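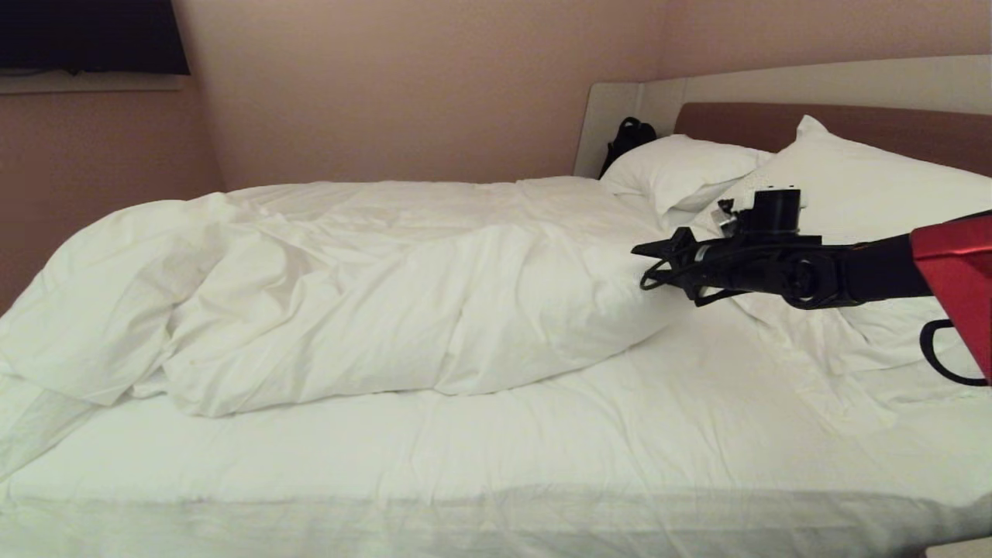
White duvet and fitted sheet on a double bed.

The Plollero Double Bedding Set

We've been selling the Plollero for nearly 3 years now, and it's still the set we send people home with when they come in saying they just want something white that washes well. It's a plain cotton weave, a bit crisp the first week or two and then softer every time it goes through the machine. You get a duvet cover, a fitted sheet with deep corners, and two pillowcases. The cover closes with buttons along the bottom — big ones, easy on stiff fingers. 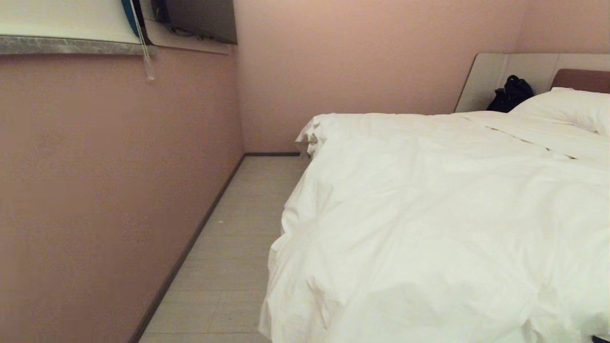

The fitted sheet has elastic all the way around, so it stays put on mattresses up to 14 inches deep. If yours has a topper as well, please measure the two together before you order, as we do get a few sets back every month for just that reason (and we feel bad about the postage!).

Wash it warm with other whites, skip the fabric softener, and take it out of the dryer while it's still a touch damp. We don't iron ours at home. Give it a good shake and let it settle overnight.

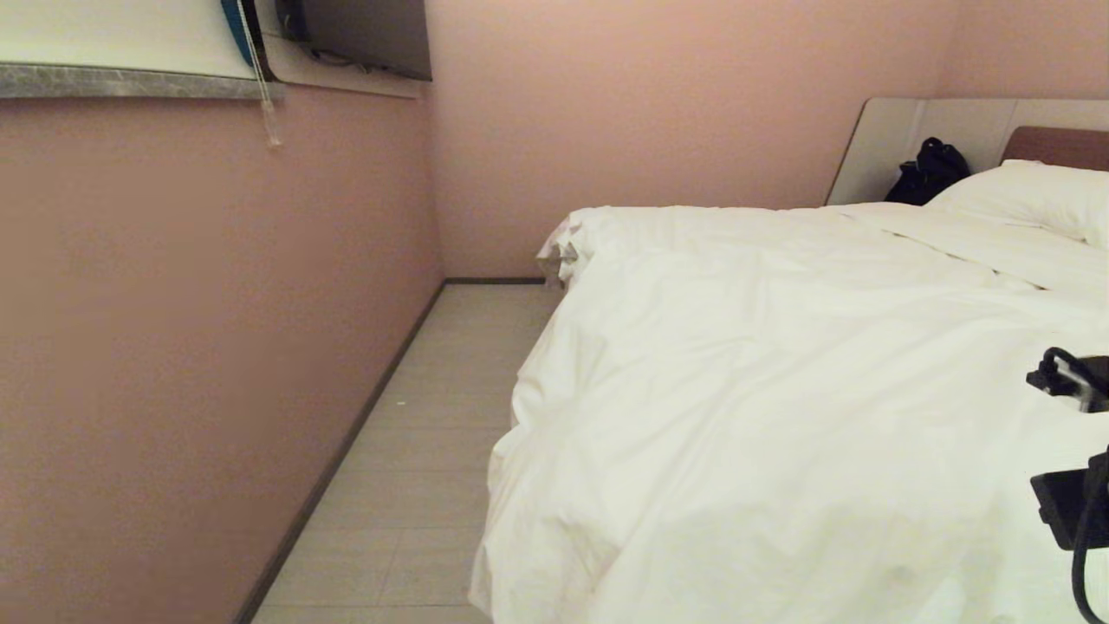 Olga Cisternas wrote to us to say she has had hers since May, washes it every week, and only wishes the pillowcases had a deeper flap, because her pillows creep out by morning. We passed that along to Kandasamy, who do the sewing, and the newer pillowcases have a flap 2 inches longer. Thank you, Olga!

If you sleep warm, have a look at the Dremadine, our lighter weave in the same white. The two mix nicely, and plenty of people keep a Dremadine sheet under a Plollero cover all summer.

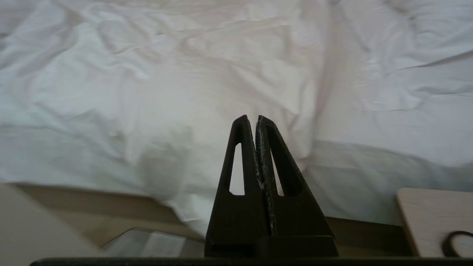 White sheet, as it falls.

Item 369. Double only for now; queen is due back in stock 12th November. Pick up at the Clakdale store or have it shipped.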